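Threads > Dance > Touring and venues

Print this thread | E-mail this thread

28 May 2026

1/ Saw the Kowalchuk company's mixed bill last night, second stop on the regional tour. Three works, two intervals. Notes follow, mostly on the middle piece because that's the one people have been asking me about.

2/ The venue first. Makia has 516 seats and a stage that was built for concerts. The wings are shallow and there's no crossover behind the backcloth, so dancers who exit left have to stay left or go down through the band room and come up the other side. You could feel the timing being adjusted for it.

3/ The opener is called Salt Road. Eight dancers, soft shoes, recorded strings. It's a neat, well-drilled piece that runs a bit long in the adagio. The women's quartet was the best of it. Very even through the shoulders, and they breathed together on the slow turns instead of chasing the count.

4/ The men were less tidy. Double tours landed anywhere from fifth to nearly second. I've seen the same cast do it cleaner at home, and the floor here is harder than they're used to, so I'm not going to make much of it.

5/ Now the middle piece. Zirkham is a new pas de deux with a short solo for each dancer, 17 minutes all up. The programme note says it comes out of folk material but I couldn't find much of that past the first few steps. What it mostly has is weight. She is hardly ever lifted above his shoulder, and a lot of the partnering happens with both of them close to the ground.

6/ There's a passage halfway through where she leans back off his forearm and he walks a slow half circle, and her supporting foot never shifts. It goes on for a long time with no music. Somebody near me started coughing and it still held.

7/ His solo is the weaker one. Plenty of big jumps, good ballon, but it reads like a competition variation dropped into a different work. Hers is all small footwork with the arms kept low, and it belongs to the rest of the choreography.
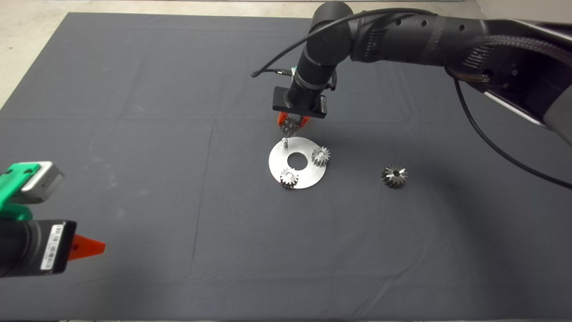
8/ Closer: Flistov, the old company favourite. Full cast, live piano, the red skirts everyone knows. I've now watched it often enough to have opinions about the tempo, and last night's was quick. The petit allegro in the second section got a bit scrappy at the back, though the front line stayed right on top of it.

9/ The finale still works. The corps comes on in diagonals and the whole thing builds off one repeated jump. Big cheer at the end and two proper curtain calls.

10/ Lighting was fine in the first and last works and too dark in the pas de deux. I was in row F and lost her face for most of the opening minute. From the balcony I'd guess you lost her feet as well. Worth raising the sidelight a touch before the next date.

11/ Practical stuff. Doors open half an hour before, the bar only takes cards, and latecomers are held until the first interval — they did enforce it. Parking on the river side fills early. The better sightlines are centre stalls from row E back. Avoid the side boxes for this bill, too much of the duet is set upstage.

12/ The company says 3000 tickets have gone across the tour so far, which is good going for a programme without a full-length story ballet in it. The tour finishes in July with a couple of matinees, and casting for those isn't up yet.

13/ I'm going again with the second cast in the pas de deux. Will add to this thread after. If anyone saw the opening night, I'd like to know whether his solo had the same ending, because last night it looked like he cut the last turn.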